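Flodbridge Hand Teaching Kit: Set-up Guide
5 min read

Section 2. Showing it a cloth fold

Right, the fun bit! You've paired both grippers with Palma (if not, go back a section), so now you get to do the job yourself while it records.

1. Clear the table and put one cloth down near the middle.
2. Hold a gripper in each hand and let the cables hang loose.
3. Start a take in Palma and bring both jaws to the cloth.

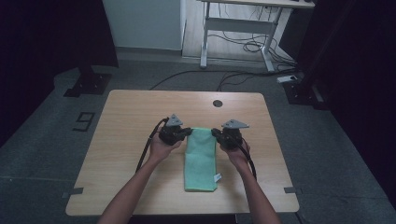
4. Close gently. I squeeze far too hard when I'm tired, and the robot will happily copy that.

Note: keep each take under 60 seconds. Long ones are a pain to trim.

5. Open the jaws fully before you go for an edge, then come in low and slow (slower than feels natural, sorry).
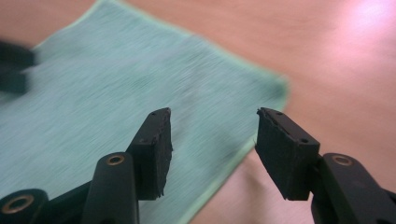
Caution: fingers stay behind the pads whenever the jaws are moving. If you fumble a grab, just carry on and try again, as Palma lets you mark the bad part later.

6. For lifting, grip both ends and raise your hands together. A bit of sag is fine.
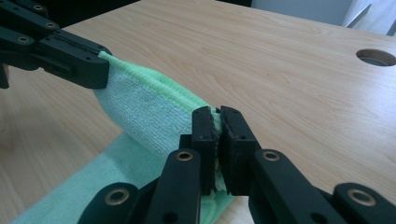 Fig. 3: Folded cloth held between both grippers.

7. Stop the take and save it.

Comments
Leltalau: Does step 5 matter for thin cloths?
Lulus: Yes, even more so, I found!

Related
Charging the grippers
Trimming takes in Palma
What's new in June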